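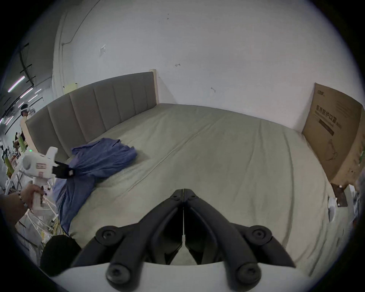 Guest bedroom: blue cloth on the bed, gray headboard behind.

House meeting, Hallano, 10/15/19
Chair: Ignacio Park

Bedding. Ceren quoted 200 dollars for new bed linen. Park doubted the price and asked what was wrong with the green cover. No answer given. Put off to November.
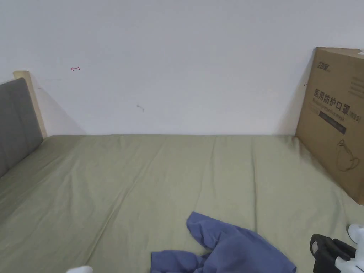 Shojaei offered to repaint for 51 dollars an hour, 8 hours. Park said a few small marks on a white wall do not take 8 hours - or a painter. Somero to try a damp sponge first.

Headboard stays. Vote on the paint: 12 against, none for.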